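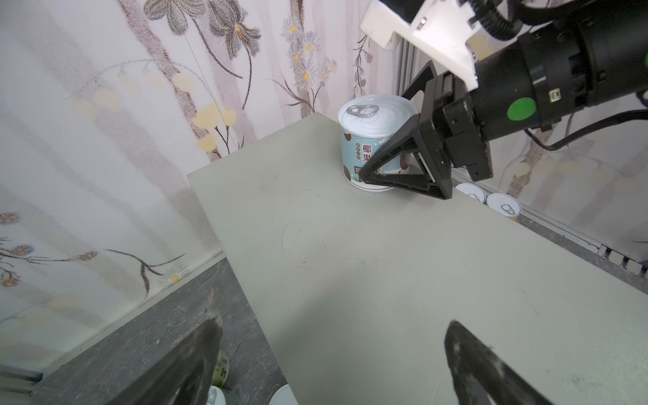

*A can of coconut jelly (椰果) on a gray-green tabletop.*

# Getting marks off a painted or laminate table

I've been meaning to write this one up since November, when the table in our back kitchen finally got so grubby that I couldn't put off dealing with it any longer. If you have a matte top of any kind you'll know how it goes: the shiny ones wipe clean in a second, and the matte ones hang on to every little thing that ever slid across them.

Start with plain warm water and a drop of dish soap. I know, I know, you want the good stuff, but please try this first! Wring the cloth out well, go over the whole top, and dry it with an old towel. Half of what you took for scratches will probably be gone.

For the dark scuffs that stay behind (cans and pan bottoms are the worst for these), make a paste of baking soda and water, about as thick as yogurt. Rub it on with your fingertip in small circles, leave it 2 minutes, and wipe. Don't go at it with the green side of the sponge. I did that once on a lovely little Jolberg side table and there is a shiny patch on it to this day, right where the lamp can't cover it.

Pencil comes up with a white eraser. Ballpoint wants rubbing alcohol on a cotton ball, dabbed and never scrubbed, and do try it under the edge first, especially on paint. Crayon I scrape with an old library card and then wash as usual.

A few odds and ends while I'm at it:

- Sticky rings from syrup (canned fruit, coconut jelly, anything sweet) need a hot damp cloth laid on top for a bit. Then they just lift off.
- Wipe the bottom of a can before you set it down. It takes no time and saves you the gray circles.
- Pull-tab lids spit when they let go, so I open mine in the sink or over a folded dish towel.
- The Sivita melamine sponges are fine for one stubborn spot, but they are really very fine sandpaper, so go lightly.

If your top is too far gone, a coat of furniture paint will do wonders. Sand it gently, wipe off all the dust, and give each coat overnight to dry, even if the tin says 45 minutes. Mine has never once been ready when the tin said so.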